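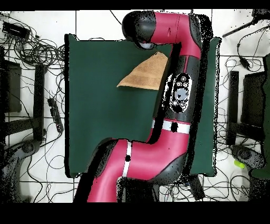

Open day at the Eltine workshop, Rellville

The Eltine workshop opened its doors on 3/9/23, and I went along with my camera and a friend from work. The building belongs to Virkance, a firm that fits out laundries and hotel stores, and the robot group has the ground floor. Entry was free and you could stay as long as you liked. There were talks upstairs too, but I spent nearly all my time by the arms.

The picture at the top is from the towel folding demonstration. The arm is red and black and works over a dark green cloth laid on the floor tiles. The tan towel has been folded to a triangle, with one edge under the gripper. The oval panel with the silver buttons is on the black part of the arm. Cables run over the floor on both sides.

Notes from the day

Yulan Feng ran the demonstration and took questions for the whole session. She told us the group has logged 2,000 folds since April, most of them on hand towels and tea towels. Fitted sheets are still on the list.

Each run was done 5 times, with a short break in between for people to swap places. Children were let through to the front.

The upstairs talk was by the Lazarević company, who supply the group with test fabrics. I caught the last part of it. They had a table of samples you could handle, and the thick bath towels were said to give the most trouble.

Tea was 2 pounds with a biscuit. Parking is behind the building, and the bus stops at the end of the road. The next open day will be listed on the Virkance noticeboard by the front gate.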